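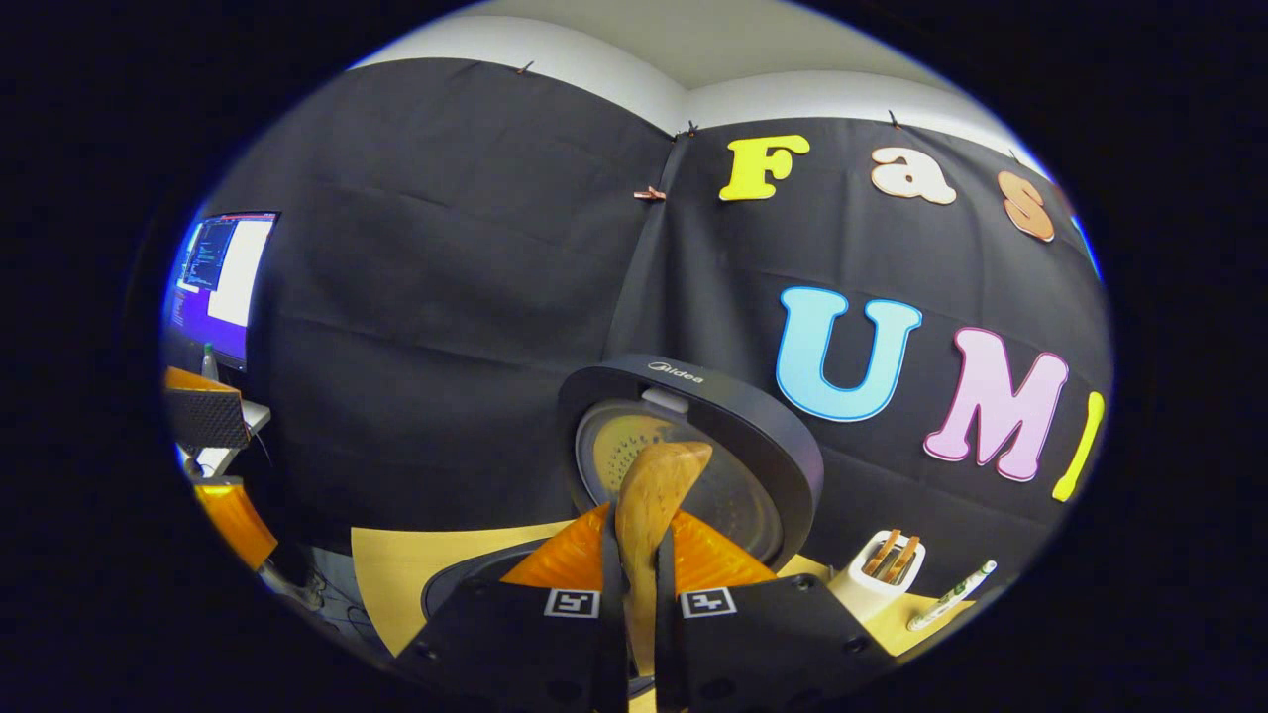
Rice paddle and cooker, lid open. Utensils are kept in the white holder to the right.

Equipment notes: rice cooker and wooden utensils

Posted 2/20/23 by Graciela Salinas

The rice cooker is now available for shared lunches. The notes below cover measuring, cooking, cleaning and the care of the wooden paddle. A printed copy is in the drawer under the kettle.

Measuring

Use the clear plastic cup stored in the rice tin, not a coffee mug. Level the cup with the back of a knife. Rinse the rice in the steel bowl until the water runs mostly clear, then drain it well before it goes into the pot. Rice should not be rinsed in the pot itself, as the grains scratch the coating over time.

For the long-grain rice we buy from Ledesma, Dardo Orellana ran two test batches. The first used equal parts rice and water and came out firm in the centre. The second used an extra quarter cup of water for every two cups of rice and was acceptable. The second ratio is the one on the printed copy. The Ketard brown rice needs considerably more water and should be soaked for an hour beforehand. Please do not mix the two types in one batch.

Before switching on

Wipe the outside of the pot with a dry cloth. Water left on the underside spits on the heating plate and leaves marks. Check that no grains have dropped between the pot and the body. Seat the pot, turn it slightly each way so it sits flat, and close the lid until it clicks. Keep the cooker on the table and away from the shelf, where the steam has already lifted some paint.

Cooking and resting

When the cooker changes over to warm, leave the lid closed for a further 7 minutes. Then open it and loosen the rice with the paddle, working from the side of the pot toward the middle and lifting from the base. Stirring in circles breaks the grains and gives a paste. Rice may be held on warm through the lunch hour. Anything left after that goes into a shallow container in the fridge, labelled with the day.

The wooden paddle

Wet the blade under the cold tap before each use and shake off the excess. Rice sticks to a dry blade and the starch is slow to remove once it sets. Metal spoons must not be used in the pot.

After use, wash the paddle by hand in warm water with a small amount of detergent. Do not soak it and do not put it in the dishwasher. Dry it with a tea towel, then stand it blade up until there is no damp feel to the wood. The same applies to the rest of the wooden utensils. Several of the old spoons went grey at the handle ends last October from being put away wet, and they have been thrown out.

If the surface becomes rough, sand lightly with fine paper along the grain, rinse, dry overnight and rub in a thin coat of food-grade mineral oil. The bottle is marked Desent and is kept with the cleaning supplies. Wipe off whatever has not soaked in after 2 hours.

Cleaning the cooker

Unplug it and let it cool with the lid open. Wash the pot with a soft sponge. Wipe the inside of the lid after every batch, including the small holes in the inner plate, where starchy water collects and dries. A soft toothbrush clears them. The outer body gets a damp cloth only. It must not be put in the sink or held under the tap.

Outstanding items

A second measuring cup is on order from Clendov, reference 694. The utensil holder should be emptied and washed every Friday along with the dish rack. Add your initials to the sheet when it has been done.

Faults or missing parts should be reported to Graciela on extension 748.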